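Demonstration gathering (hand-held method)

From the Vasteden open wiki on robot learning. Main author of this page: Shireen Chauke. Last edited 8/2/26.

Demonstration gathering is the job of recording people doing ordinary things with their hands so that a learning system can later copy them. I've been doing it for 4 years now, and I still get asked at parties whether I "program the robots" (I don't, I mostly put snacks in places). This page covers the hand-held kind, where a person carries a gripper with a camera on it and no arm is involved at all. For the kind where you steer a real arm from a distance, see Teleoperation.

Where the name comes from

You'll see "demo," "episode," "take" and "trajectory" used for more or less the same thing. I say episode. An episode starts when recording starts and stops when the task is done or has clearly gone wrong. The Salurel collection, which I worked on, holds 1,096 episodes, and 342 of those are sorting or tidying jobs with small packaged food. Oratile Baloyi, who edits the Skornitz page, prefers "take" and has changed it on me more than once, so if the wording jumps around in here, now you know why!

How a session goes

One person can work with a gripper in each hand, and for anything floppy that's usually what you want. You squeeze the handle, the fingers close, and the camera on the tool records what the fingers are up to. Later on, software works out the path the tool followed through the room, and that path plus the finger opening is what the model learns from.

Real homes are better than a lab table for this. A bed with a busy sheet, bags along the wall, a towel bunched up so things roll into it... a model that has only ever met gray foam blocks on a white desk gets badly lost in a bedroom. Snack packets are wonderful teaching material too. They're light, they crinkle, they slide over each other, and the shiny ones change their look every time you tilt them.

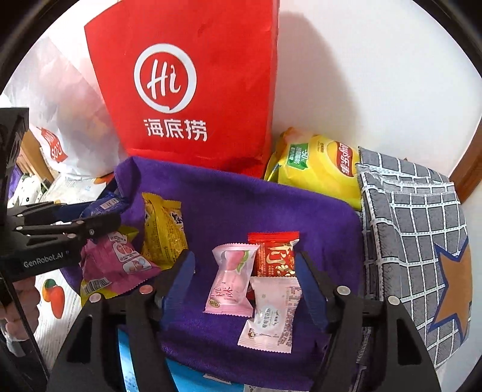 Candies and packets on the purple cloth, with one gripper coming up from below and the other in from the left. 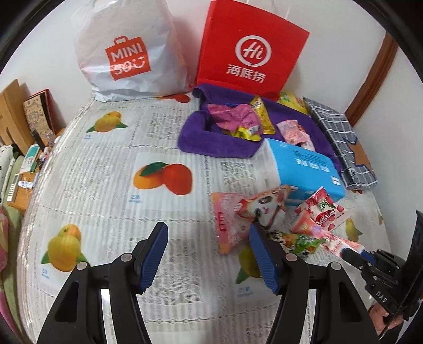
Choosing what goes in the pile is half the fun and most of the arguing. My own habit is to mix shapes: a few flat packets, a few fat ones, something long and thin, something tiny. The Mac an tSaoi notes (linked from the main index) say to swap out the whole set between episodes. I swap 2 things and shuffle the rest, which keeps a session moving and still gives plenty of variety once you've done it for an afternoon.

Good episodes and bad ones

A good episode is a bit slower than you'd naturally move, with no long pauses. Beginners either rush, so half the frames are a smear, or they freeze before each grasp while they think about it, and then the model learns to freeze as well. I did this for weeks. What helped me was deciding on the order of the objects before I hit record.

Fumbles are a sore subject. Some groups throw out any episode with a dropped object. I keep them if the person picks the thing up again and carries on, as the recovery is something a model needs to see too. If the object rolls under the furniture, fine, bin it.

Other things that spoil a recording:

Keeping the tool so close to the wall that the camera sees nothing but paint.
Moving an object with your bare fingers halfway through.
Letting the second gripper wander out of sight of the first for long stretches, at least on two-handed tasks.
Sleeves. Roll them up.

Labeling

Each episode gets a short plain sentence, like "put the candy in the towel." Keep it that simple. On Salurel we started out with long labels full of brand names and flavors, and then had to go back and shorten them all, which ate most of a February. Names of objects can go in a separate notes field if you want them.

Open questions

How many homes are enough? I'd love a real answer here. My feeling is that ten new rooms teach more than a hundred extra episodes in one room, but I haven't got numbers to back that up, so please add a source if you have one. The section on soft cloth also needs writing, and Oratile has said he'll start it.

See also: Teleoperation; Gripper calibration; Skornitz; Salurel collection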